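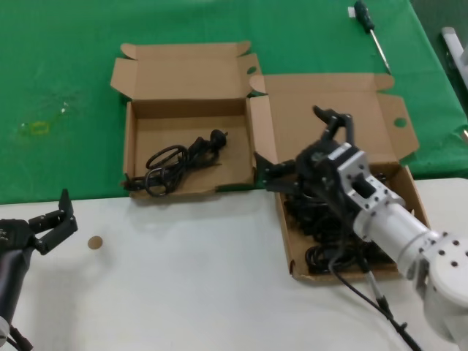 Project Report: Where Do All the Power Cords Go?
Team Grustik – Alžběta Lukáč, Přemysl Šimek and me (Jozefína Zeman)

So our topic for the sorting and storage unit was power cords. I know, not the most exciting pick, but if you had seen the drawer in our department at the end of January you would understand! Over 100 cords in there, mostly black, mostly knotted together, and everybody who needed one just yanked until something came loose.

Our advisor, Dagmar Pešek, gave us one rule: no buying fancy organizers. We had to work with plain cardboard boxes, the shallow kind with a lid that folds back. They stack well and they were free, so no complaints from me.

The first thing we argued about was how to lay out the table. Přemysl wanted three boxes in a row (good, broken, no idea) and I wanted two side by side, one for the pile and one for the cords we'd already dealt with. We tried it his way for 20 minutes and the "no idea" box got almost everything, so we went with mine. Sorry, Přemysl.
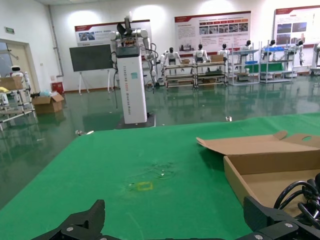
We also put a green cloth over part of the table. Black cords show up nicely against green, and you can slide a box around on it without that awful scraping noise. The other part stayed plain white, which was handy for writing our tally sheets.

The coiling took way more practice than I expected. If you wrap a cord tight around your hand it springs open the second you let go, and if you leave it too loose the plug slips through and makes a new knot (ask me how I know). What worked best for us was a few big, lazy loops with the plug left pointing out to one side. Alžběta got really good at it – she could do one in 7 seconds by the end, and I was never even close. 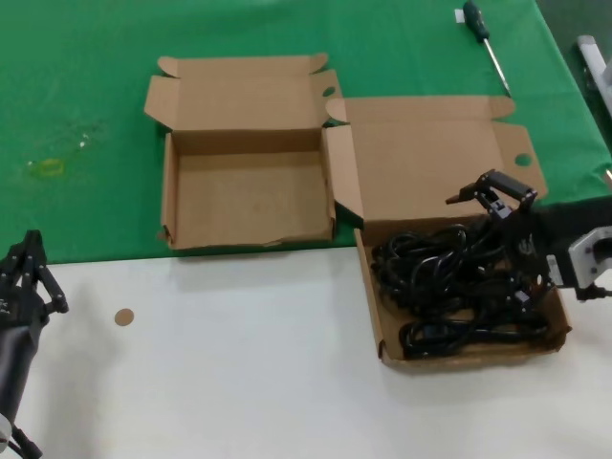 Untangling is the slow part. Our advice is to find a plug first and follow it back with your fingers, lifting the loops on top as you go. Pulling on a loop in the middle only tightens everything underneath. We also learned not to fill a box to the top, even if the cords fit, and next time I would put in half as many and just use more boxes.

Things we still want to try: paper labels on the lids, sorting by length, and maybe a divider down the middle of each box. Donal Coughlan from the year above lent us his notes on dividers, and I'll add our results to the shared folder when we have some.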